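Nolis Hand Grippers (pair) | Frandsen Equipment Hire & Sales

Can a machine tidy your desk yet? Short answer from us: no, and be wary of anyone selling you one that does.

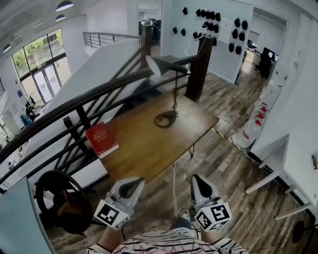 We stock the Nolis pair for labs and workshops that want to record chores done by a person, at a person's pace, and train an arm on them later. Whether the arm learns anything useful is between you and your arm. Preben Vigfúsdóttir, who runs our test bench, has seen plenty of demos where a robot puts a book away. Ask to see it with a different book, or with a lamp cord lying in the road, and the room tends to go quiet.

What you get
Two hand-held grippers, left and right, grey plastic body
Black pads on the inner jaws (replaceable, sold in pairs)
White marker cube fitted behind the jaws of each unit
Carry case

Jaw opening: 80 mm
Spare pads: up to 200 hours of ordinary use, less if you handle anything gritty
Warranty: 23 months, pads excluded

What they handle well
Books, boxes, folded tea towels, most things with two flat sides. Light switches are fine too.

What they don't
Loose cable is a pain. Coins, wet plates and anything floppy will test your patience, and if you can't do the job with your own two hands on the grips, don't expect the software to manage it. Poul Brøndum at Plarisholm tried sorting mixed screws by colour of coating and gave up after 60 tries – we've left his review up.

Keep the marker cubes clean. A thumbprint across the black squares can spoil a recording, and you won't find out until you play it back. Soft cloth, no solvents.

Hire or buy
Hire is by the week and most customers should start there. The Stoltotberg wrist brace is extra, and worth having for long sessions. We don't sell a robot to go with any of this, and we have no plans to until one can clear a kitchen bench without a minder.

Page updated 5 September 2019. Next hire units free in November.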